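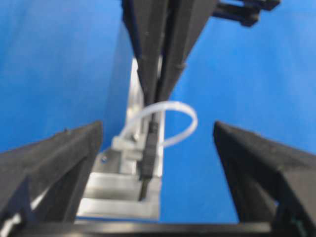

Cable care for people who own a drawer

Posted Jul 5, 2025 by Laiba Ghauri

Every home has the drawer. Mine is under the toaster, and it holds enough black cord to moor a ferry, most of which charged phones that are now landfill. I cleaned it out last November and have kept it in fair order since, by my standards, which my sister calls a cry for help.

Sort by ends first. Forget length, forget color (they are all black anyway). Look at the plug, put it with its cousins, and if you can't name it, give it one year in an envelope marked MYSTERY. Then out it goes.

Next, check the neck. The weak spot on any USB cable is where the cord goes into the plug, and it is weak mostly on account of us. We yank. We pull the phone across the bed by its leash and then blame the manufacturer.

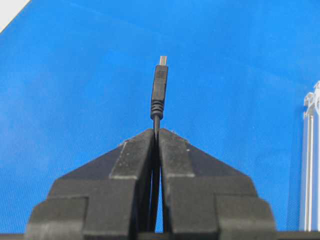 Good plugs have a ribbed sleeve at that spot so the cord can bend a little at a time. Leave it straight when you put the cable away. Winding the cord tight around the plug looks tidy and will kill it by spring. If the plug has grip lines, that's where your fingers go. Pull there.

For coiling, make loops about as wide as a saucer and let the cord turn the way it wants to. If it fights you, give it a half twist between finger and thumb on each loop. Don't wrap it around your elbow like a garden hose. I had a Drolach charging cord that got the elbow treatment for two years and it still comes out of the drawer shaped like a pig's tail.

To hold the coil:
Hook-and-loop strips, cut short. I bought 50 and have lost most of them.
Bread bag clips, if you label them in pencil.
Never rubber bands. They go gummy and take the cord with them.

Dirty cords get a barely damp cloth, unplugged, wiped away from the plug. Keep water out of the metal end. Lint in there comes out with a dry wooden toothpick and some patience — no pins, please.

Anything with a split jacket goes to electronics recycling. Tape is how you hide a problem from yourself. I say this with a taped Tokano cable behind my couch, and I'll get to it.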